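Sida Kado im Test: Frischhaltedosen für Leute, die immer zu viel Obst kaufen

Ich gebe es zu, ich habe eine Schwäche für Dosen. In meinem Küchenschrank stapeln sich welche aus drei Jahrzehnten, und kein Deckel passt auf irgendwas! Als die alte Lieblingsdose im Sommer einen Riss bekam, habe ich mir also das Kado-Set von Sida bestellt und seitdem fast täglich benutzt.
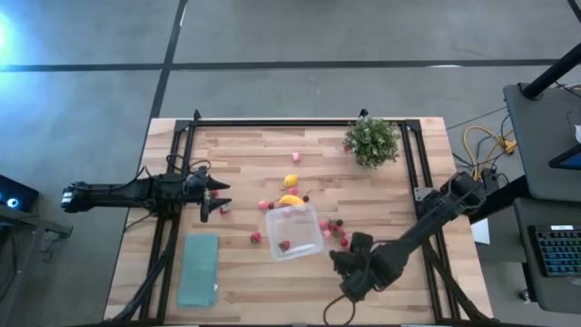
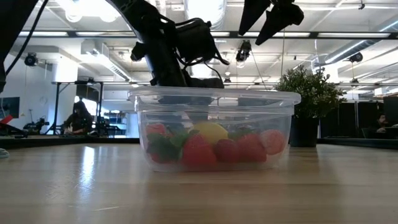 Durchsichtig muss es für mich sein

Was ich nicht sehe, das esse ich nicht. So einfach ist das bei mir. In undurchsichtigen Dosen habe ich schon Dinge wiedergefunden, über die wir hier lieber schweigen (Stichwort: halbe Avocado). Bei der Kado gucke ich einmal ins Fach und weiß Bescheid, auch von der Seite.

Deckel und Dichtung

Der Deckel schließt mit vier Laschen, und die ersten Tage gingen die richtig schwer. Inzwischen schaffe ich es mit einer Hand, während die andere das Telefon hält. Suppe habe ich im Rucksack zur Arbeit getragen, 40 Minuten mit dem Rad über Kopfsteinpflaster, und da kam kein Tropfen raus. Die Dichtung lässt sich herausnehmen, braucht danach aber etwas Gefummel, bis sie wieder sitzt. Mit einem Holzstäbchen geht's.

Spülmaschine, Tiefkühler und die leidige Tomatensoße

Spülmaschine oben: kein Problem. Im Tiefkühler werden die Laschen steif, da warte ich lieber ein paar Minuten. Und ja, Tomatensoße färbt. Nach einer Portion Bolognese hatte die kleine Dose mit 300 ml einen orangen Schimmer, der nach zwei Tagen auf der sonnigen Fensterbank deutlich blasser war. Ganz weg ist er nicht.

Im Vergleich mit der Gaillard

Meine Gaillard aus Glas ist schöner und verfärbt sich nie, wiegt mit Inhalt aber gefühlt wie ein Ziegelstein. Leer zeigt meine Küchenwaage 1228 Gramm für die große, bei der Kado sind es 195. Zum Überbacken nehme ich weiter das Glas, für unterwegs nur noch die Kado.

Würde ich sie wieder kaufen? Klar, die mittlere Größe sogar gleich doppelt. Einen halben Punkt ziehe ich für die Dichtung ab, also viereinhalb von fünf.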